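Why did the robot hand let go?

People say robots never get tired and never make mistakes. Don't believe the second part. At the Jitaru workshop in Skurkthorpe, a robot hand picked up a cup 300 times. Then it dropped one, and then another.

The company's ad said the hand "cannot slip." Yamuna Namboodiri, who tests it, wasn't so sure.

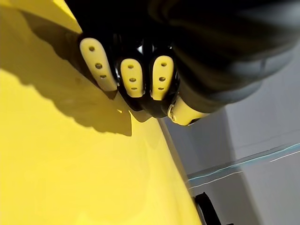 She checked the grip pads first. Dust had stuck to them, and a dusty pad slides. But the hand's computer still reported "holding cup" for 2 seconds after the cup hit the floor! It was guessing.

So now the pads get wiped every 30 lifts, and people stand back while the hand is moving. Is it fixed? Maybe. Yamuna wants to see 400 lifts without a drop before she believes it.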